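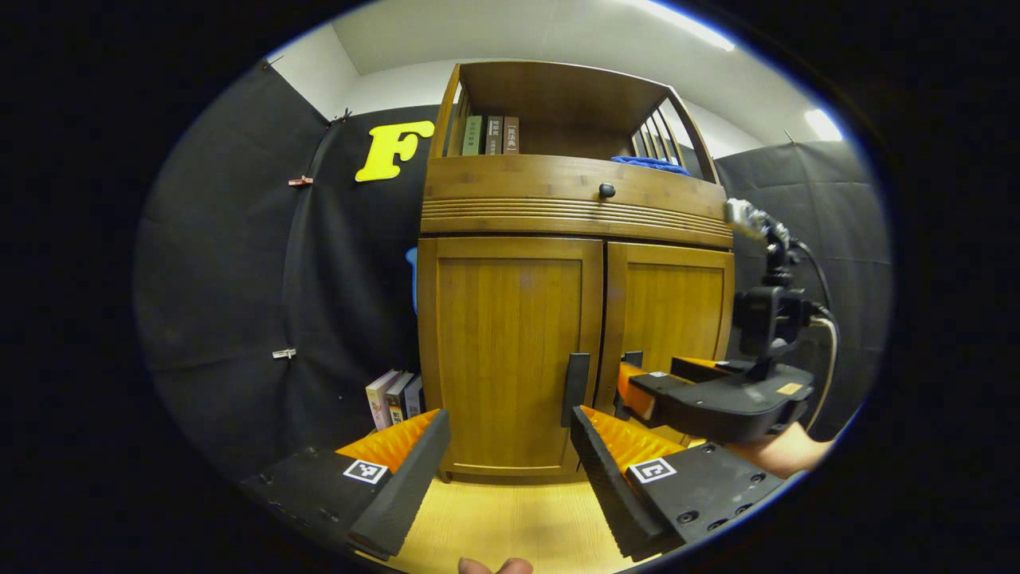 Search this site
Enter keywords
Go

Annual inspection checklist: Lilldale Pumping Station and beam engine
10 September 2025
By the Lilldale site team

This is the list we work from before the engine is turned over for the open season. The last full inspection was in July and the comments under each item are from that visit. Items marked OPEN stay on the list until they are signed off.

ENGINE HOUSE, OUTSIDE

1. Chimney stack - cracks, leaning, loose pointing.
OK. Pointing on the west face has gone soft for 2 metres above the plinth. Lime mortar only, please. The cement patch put there in the seventies has already pulled the faces off several bricks.

2. Roof slates and gutters.
OPEN. Slipped slates over the boiler house. Gutter on the creek side blocked with gum leaves again.

3. Cast iron window frames.
OK. Surface rust, wire brush and prime before next winter.

4. Access track, gate to creek, 400 metres.
Passable by ute. Washout at the culvert filled with road base. Not suitable for a coach.

ENGINE

5. Beam - visual check for cracks at the centre boss and both ends.
OK. Cleaned back to metal at the boss and checked with dye penetrant. Nothing found. The old casting flaw on the outdoor end has not changed against the reference marks.

6. Main bearing caps and bolts.
OK. Indoor side cap bolt was a quarter turn slack. Tightened and marked with paint.

7. Piston rod and gland packing.
OPEN. Repack before steaming. Packing is in the store, top shelf, still in the bag.

8. Parallel motion links and pins.
Wear noted on the lower pin, within limits. Measure again next year and write the figure in the book, not on the wall.

9. Flywheel guard.
OK. Mesh refitted after painting. One clip missing at floor level, replaced on the day.

BOILER

10. Certificate current and displayed.
OK.

11. Safety valve.
OK. Bench tested and resealed by the Cludik workshop. Do not adjust on site.

12. Rivets and seams.
All 1,944 shell rivets checked against the drawing. Slight weeping stain below the second ring seam, dry when tapped. Watch on first warm-up.

13. Feed tank.
Holds some 3,000 litres. Drained, scrubbed and refilled. Float valve sticks.

VISITOR AREAS

14. Handrails on beam floor stairs.
OK. Gap under the bottom rail is wider than we would build today. Children to be with an adult on the stairs, sign is up.

15. Emergency lighting and extinguishers.
OPEN. Light over the rear door failed. Extinguishers in date.

16. First aid kit.
OK. Burn dressings restocked.

No steam until items 7 and 15 are closed. Item 2 can wait for a dry week.

3 comments

creekside_walker
Is the track open to walkers while the engine is out of use? The gate was chained last time I went up.

Lilldale site team
Walkers are welcome, use the side gate. The chain is for vehicles.

oldfitter
On item 8, we had the same wear at Classide and the cause was a blocked oil way. Pull the pin and look before you order a new one. Took us an afternoon.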